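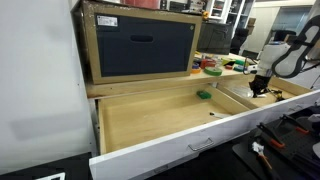 The arm over the right-hand side of the drawer, gripper down. Tape rolls on the worktop behind, clamps on the pegboard.

Lowther bench cell: setting up and looking after the drawer station
Gallery updated 24 February 2022

The Lowther cell is a single arm working at a drawer and a worktop in our Cledport workshop. It fetches small items from the drawer and puts them back. This page covers how the station is laid out and what we do to keep it running.

The drawer
The front panel is white with a metal bar handle, and the inside is pale wood with a divider across it. The larger compartment is on the left and the smaller one on the right. The drawer has to be pulled out to its full travel before a run is started. If it stops short, every taught position inside it is wrong by the same amount, and the gripper comes down on the divider. We check this by pulling on the handle until the runners stop, then letting go and looking for any creep back.

The divider is held by friction only. Push it down at both ends after cleaning. If it has been moved, teach both compartments again before going back to automatic.

Wipe out the wood with a dry cloth. Do not use spray cleaner, as it lifts the grain and small parts start to catch.

The gripper
The fingers are dark on a black body, so dirt does not show. Run a clean white cloth down the inside face of each one and look at the cloth. Grease from the drawer runners is the usual find. Clear plastic items are the first to slip when the fingers are dirty, so a dropped one is treated as a reason to clean, even if the next pick goes well.

Finger pads are changed at 4,000 picks. The counter stood at 2,239 when this page was last updated. Change both together and run the Illetti homing routine afterwards, with the drawer shut.

The arm
Wipe down the white covers with a damp cloth, power off. Look for fresh rub marks on the covers and on the black loop by the arm. A new mark means something has shifted, and the path needs to be run at slow speed until the contact point is found. Check the base bolts with the torque wrench once a month and write the reading in the log.

Worktop and pegboard
Tape rolls live on the worktop at the back of the drawer. Keep them back from the front edge. The arm passes over this edge on its way in, and a roll stood upright is tall enough to be hit.

Clamps with the orange handles go back on the pegboard when the job is done. They are used to hold the setting plate during calibration and should not be borrowed for gluing.

Calibration
Fit the Suduver setting plate, clamp it, and touch off at each of the marked points. The routine is stored as program 119. Accept the result if the reported error is under 2 mm. If it is over, check that the plate is sitting flat and repeat before altering anything else. The last full calibration was done in August, after the drawer runners were replaced.

Known faults still open
The drawer runners are stiff for the last part of their travel when the workshop is cold. The replacement grease is on order.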